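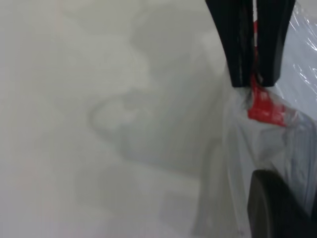
Wrist camera view from the Pluvlow two-finger gripper: a red tie and clear bag held at the fingertips.

Pluvlow Wrist Sensing Gripper
Research equipment, Cullinane Laboratory for Manipulation

Overview
Pluvlow is a two-finger gripper with a small camera mounted at the wrist. It was developed at the Cullinane Laboratory for research on thin, flexible and transparent materials, and is available to partner institutions on loan or by purchase. The gripper is supplied with the Plosley control software and the trial data described below.

Research method
Clear plastic film is difficult for depth sensors, which often return the surface behind the film in place of the film itself. The Pluvlow method does not use depth at the moment of grasp. The controller searches the wrist image for a colored feature attached to the film, such as a drawstring or tie, and closes the fingers on that feature. Creases and highlights in the surrounding plastic are used only to estimate which way the material is hanging.

A second estimate comes from shadow. On a pale, matte work surface, the soft shadow of the gripper and its load changes shape as the arm moves, and Plosley uses this change to correct its height above the surface. The correction is turned off when the surface is dark or strongly patterned.

Results
The method was evaluated in 300 trials with drawstring bags. Operators prepared each bag by hand and were not permitted to adjust it once the arm had started to move. The controller secured the tie on the first attempt in 181 trials. A further 69 trials succeeded after one automatic retry. The remaining trials were recorded as failures. The most frequent cause was a tie folded underneath the film, where the camera had no clear view of it. Trials in which the fingers closed on film alone were also counted as failures, even when the bag was lifted.

Results apply to the fingertip geometry supplied with the unit. Substitute fingertips require a new calibration, and the published results should not be cited for them.

What is supplied
Gripper with two black fingers
Wrist camera and mounting bracket
Plosley control software, research license
Calibration sheet, matte
Trial recordings with operator notes

Limitations
The current release does not detect ties that match the color of the bag. It has not been evaluated on filled bags, and it is not certified for use in shared workspaces without guarding.

Availability
Loan units are assigned for a period of 22 weeks. Applications for the February round should name a principal investigator and state the materials to be studied. Purchase inquiries may be sent at any time to Kathleen McGrath, Equipment Office, Nadport campus. Technical questions concerning the trial protocol should be directed to Jihad Najjar.

Page last revised 2024-09-19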